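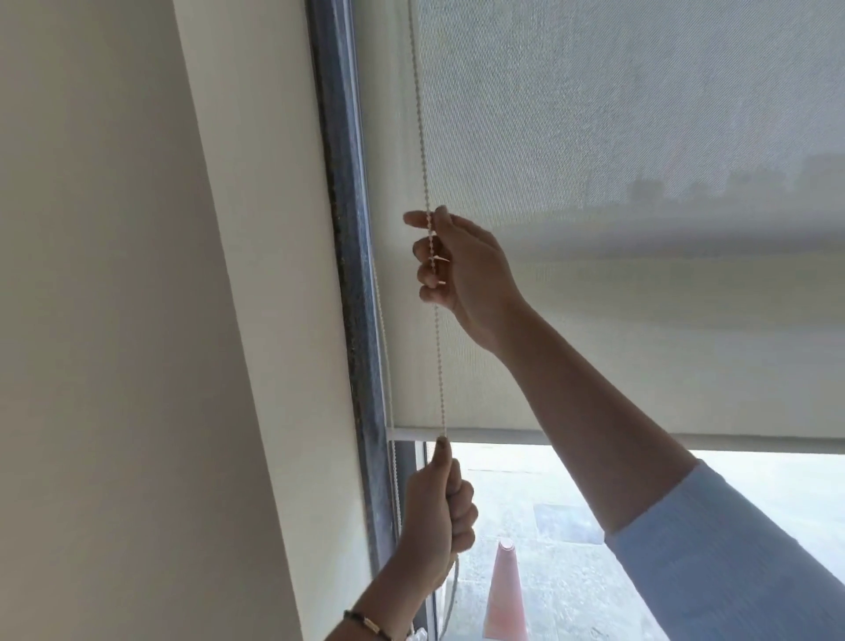
What's the best way to clean a roller blind without taking it down? Lower it all the way, go over both sides with the soft brush on your vacuum, then dab any marks with a damp cloth and leave the blind down until it's dry.

That was the first thing anyone asked at the blind and window morning at the Makwood reading room in Curnutdale on Saturday, September 26, 2026, and I was glad somebody did, as I've been scrubbing mine like a kitchen floor for years. Iolanda Meireles ran the session (she fits blinds for a living and talks faster than I can write) and she winced when I told her. Scrubbing roughs up a screen fabric, she said, and then the dirt has even more to hang on to.

I'd only planned to stay for the coffee! But there was a good crowd in and the talk rambled along nicely, from cords to condensation to what to do when your blind creeps over to one side and starts to fray. For that one you roll it all the way down and stick a bit of masking tape on the bare tube, on the side the blind is drifting away from, then roll it back up and see if it runs straight. I tried it on the bedroom blind when I got home – two goes, but it's straight now.

There was plenty on chains as well. Pull straight down, not out toward yourself, and stop before you hit the end. A looped chain needs to be held tight to the wall or frame with a safety clip, and if you've got little kids or a cat who climbs, please go check yours tonight. Iolanda had a bag of clips with her and gave out 42 of them, and I came home with a couple for my sister.

Kamran Sandhu wanted to know about see-through blinds, the screen kind that still lets you make out the trees. He loves his in the daytime but feels a bit on show once the lamps are on. Fair enough, because it works both ways, and after dark people outside can see more of you than you can of them. Iolanda's suggestion was a plain curtain over the top for evenings. Kamran didn't look thrilled about buying curtains.

We also got onto metal window frames, which I'd never given a thought. Warm water, a drop of dish soap, an old toothbrush for the channels, and keep the scratchy pads well away from the sealant. Do the frame first and the glass after, or you'll be doing the glass again (ask me how I know).

The next one is in February and it's on drafts and weatherstripping. It costs $2 at the door, coffee included, and you can put your name down at the desk.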